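Tips for a small kitchen with an arm in it: what I learned from the Drekik planning service 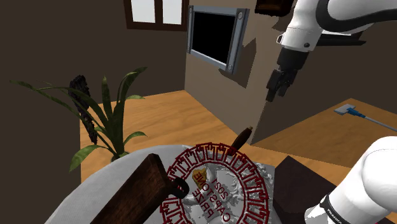 Li-hua Choi wrote to me that the planning service is money for nothing, and that a tape measure and a free evening give the same result. I have thought about this remark for a long time before answering. For a kitchen with one straight worktop I think Li-hua is right. For my kitchen, with a round table and a door that opens the wrong way, I was glad of the help.

For readers who come new to this page: Drekik sells a service for people who want to put a robot arm on or beside a kitchen surface. You send them the measures of your room and a list of the things you keep there. They build the room on the computer, put the arm inside, and you receive simulated views and a list of advice. The Franka arm is one they can show. The service does not include the arm, the fixing or any electrical work. I paid for the basic plan, which gives 2 rounds of changes, and later I bought one more round.

Below are my tips, in the order in which I needed them. Last updated 18/04/2021.

Before you send your measures

Measure the surface first and the room second. I did the opposite and had to write again. For a round table they need the diameter, the height, and the distance from the rim to the nearest wall on each side.

Write down the thickness of your chopping boards. This seems a small thing, but a thin board lying flat is difficult for two fingers to lift. A board with a handle is easier if the handle stands a little free of the surface. You can glue two small cork feet under the handle end, and then the board also dries better after washing.

List the things which are not kitchen things. My first list had only pans, boards and jars. Despina Tzanetos, who read it for me, asked where the plants were, and the mop, and the television. All of them take space, and all of them can be touched by an arm that swings.

Do not clean the list too much. If you tell them that your worktop is always clear, you will get a plan for a worktop that is always clear.

Choosing where the arm stands

Ask for a view in which the arm is near the edge of the surface and one in which it is at the back. With the arm near the edge you keep the middle free for work, but the lower part of the arm hides whatever is placed close behind it. I would not keep a knife block or a salt box in that place, because you will reach around the arm to take it, and this is an awkward movement for the shoulder.

Leave free air above the surface. An arm that works downwards, with the fingers pointing to the table, needs height for itself and also for the thing it holds. Shelves and hanging pictures over the table should go higher or go to another wall. Mine went to the hall.

Look also at what is behind the arm. A television on a wall is usually safe from splashes at that distance, but the elbow may come nearer than the hand does. Ask them to mark the furthest point of the elbow. They did this for me only after I asked.

Plants

Plants with long, bending leaves are the worst neighbours. The leaves fall over the rim of the table and lie among the things you want to pick up. I have three ways for this:

Tie the leaves loosely with soft garden string, not wire.
Put the pot on a lower stool, so the leaves come up beside the table and not across it.
Turn the pot a little every week, or the plant leans to the window and grows into the work space again.

A tall flower needs a thin stick. Push the stick in at the side of the pot to spare the roots.

Floors

Wooden floors are pleasant, but they show every drop. Put a washable mat under the place where you pour. Hang the mop on a hook after use. A mop left lying on the floor is a danger to the feet, and the long handle is easy to miss when you carry something.

For greasy marks on a sealed wooden floor I use warm water with a little washing-up liquid, a cloth that is well wrung, then a dry cloth at once. Try it in a corner first.

Boards, handles and loops

Oil a dark wooden board with food-safe mineral oil, a thin coat, and leave it over the night. Wipe away what the wood did not drink. An oily board slips in the hand and also in a gripper, so I oil mine in the evening and never in the morning before work.

A loop of cord on the handle is good for hanging. When the board lies flat, put the loop under the handle or take it off, so that nothing catches in it.

Round pegs and short handles are better laid in a shallow dish than stood upright. Keep decorative plates and medals away from the chopping area. Raised patterns collect flour and are slow to clean. A soft, dry paintbrush does it best.

Was it worth the price?

My total was 541, with the extra round included. The first drawings came after 21 days, and I found this slow. The second drawings came much faster. The advice list was clear, in simple language, and I could print it.

What I liked: I could see problems before I drilled any hole. The person who answered my letters, Bello Effiong, was patient with my questions and did not try to sell me the larger plan.

What I liked less: the light in the views is very even, and I could not judge from them how dark my corner is in winter. Also the free changes are used up quickly if you forget something in your list.

Caoimhe Daly used the service from Flikberg for her flat in Ostley and was satisfied with it. They send a person to measure, so it costs more. I have not tried them, and I cannot compare.

If you are not sure, do first the paper test. Cut the base of the arm from cardboard in its real size, fix it to the table with tape, and cook around it for one week. After my week I moved the cardboard twice, and the second place is the one I sent to Drekik.

In July I will write the page about cables and sockets.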